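An afternoon at the Jesoder open day, Dirnach

I had been meaning to visit the Jesoder workshop for a couple of years, ever since they moved out to the old dairy buildings at Dirnach, and this summer I finally got round to it. The bus from Zumgate drops you at the bottom of the hill and it is a steeper walk than the map lets on, but there was cold apple juice waiting in the yard and a very friendly welcome, so I forgave them quickly.

Teaching by doing

We went round in groups of 14, and my group started in the long room where the two-armed stations are kept. Most of what goes on in there is the patient business of gathering examples. A person guides a pair of arms through an everyday job, the cameras and the joint movements are saved together, and then the whole thing is done over again with everything put down a little differently. The job at our station was table tennis kit: zippered bat cases and a cream canvas tote bag with a navy strap. It sounds like nothing at all until you watch a gripper come right up against soft canvas, which creases and folds over itself.

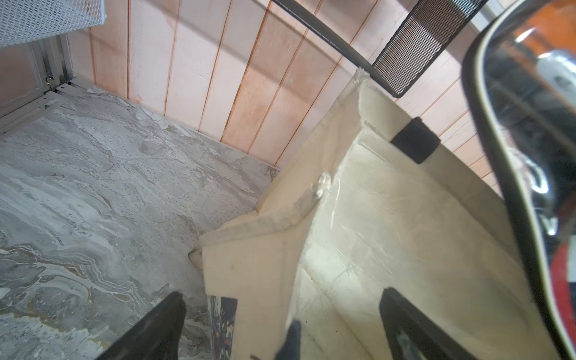 What counts as a good example

I asked (probably too many times) how many goes they need. For this job they had 2,051 saved when we visited, and they are hoping for 3,000 by September. Every one is looked over afterwards by somebody with a cup of tea and a great deal of patience. A hesitant grasp can stay in, as long as the arm recovers from it, and I was rather cheered by that. What gets thrown out is anything where the cameras and the arms have drifted out of step with each other.

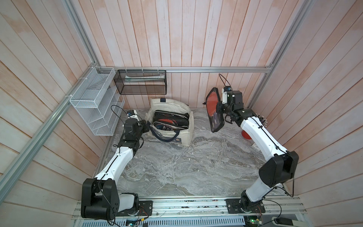

The other thing I hadn't thought about was the furniture. The stations have plank walls, a marbled tabletop and wire baskets hung up at the back, and our guide said the surroundings get changed every 600 examples so that the system doesn't come to depend on one particular background. There is a cupboard full of spare table coverings, some of them quite dreadful, and I would happily have spent half an hour in it – I do like a good remnant.

I was also allowed a turn at a practice station, moving a wooden block from one mat to another. My goodness, it is hard work! You forget how much your own fingers are telling you until they stop telling you anything.

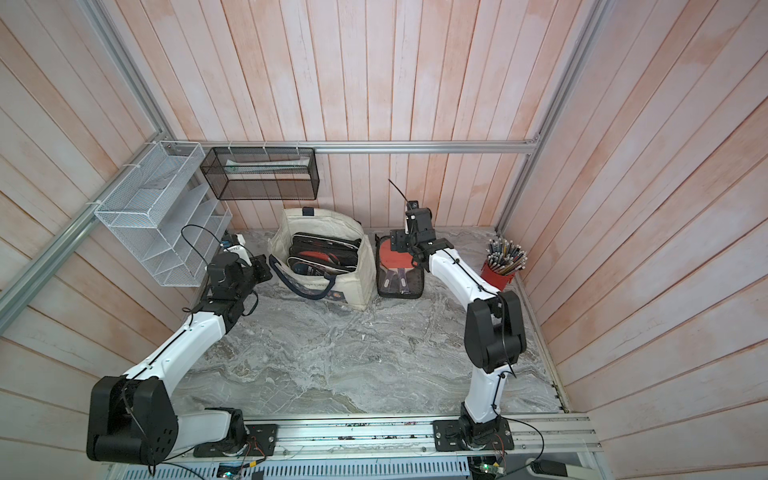 After that we crossed the yard to the Verstraete room, where the saved examples are sorted and labelled. It was warm in there and the talk ran on a bit, but I learned that each recording carries a short written line saying what the job was, and that two people have to agree on the wording before it goes in. We finished with plum cake in the old cheese store, and I caught the last bus down with a slice wrapped in a napkin for the journey.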